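The Night Shift at Tritesden
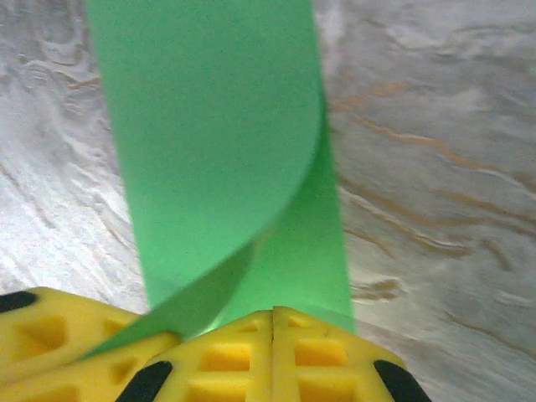
I had been at Tritesden for 2 months and I still ran up the stairs to the sorting room every evening, that's how much I loved it! Imagine being paid to sit with Droleo. It had yellow fingers and no face at all, and it could tie a bow. A proper bow, with both loops the same size, on a box of sugared almonds, 568 times between supper and breakfast if the ribbon held out.

"Don't talk to it," said Rhodri Lewis on my first night. He talked to it all the time.

The trouble came in January, in the quiet bit after the second tea. We were doing green for the Abou Zeid wedding, a huge order, and I was up to my elbows in tissue paper when I noticed the sound had changed. Droleo had a lovely rhythm normally (pinch, lift, cross, pull) and now it was going pinch, pinch, pinch, like somebody trying to get a light switch to work.

I leaned over. The strip had turned over on itself, and Droleo was holding the fold and asking for more. It thought it had one layer. It kept feeding, and the green kept coming down off the roll and piling up behind the guard, great matte heaps of it.

"Rhodri! It's making a nest!"

"Hit the stop, then."

I hit the stop. It was a big red mushroom of a button and I'd been longing to press it since the day I started, and nothing happened. Well, the lamp went out. The arm carried on. Pinch, pinch.

Now, I'd done the training. I knew perfectly well that you never put your hand past the guard, and I want it written down that I didn't, though I had my sleeve rolled up and was looking at that fold and thinking how easy it would be. One little tug! Rhodri took hold of the back of my cardigan with one hand and pulled the mains lever with the other, and Droleo sagged and went still with the ribbon in its fingers.

"105," he said, reading the fault code off the panel before it faded. "Nanance said they'd fixed that one."

"What is it?"

"Lamp's on one wire and the arm's on another. You press the button and it puts the lamp out." He let go of my cardigan. He was quite white. "I've been trusting that lamp since summer."

We hung a lock on the lever and he wrote DO NOT TOUCH on a cake box lid and propped it against the guard. Then we looked at the order sheet, and at the clock, and at all those almonds.

"Can you tie a bow?" he said.

I could tie a wonderful bow! We cut the nest into lengths and did the rest by hand at the long table with the radio on, and mine came out lopsided and his came out worse, and at six o'clock he rang Nanance and read them the number, very slowly, twice.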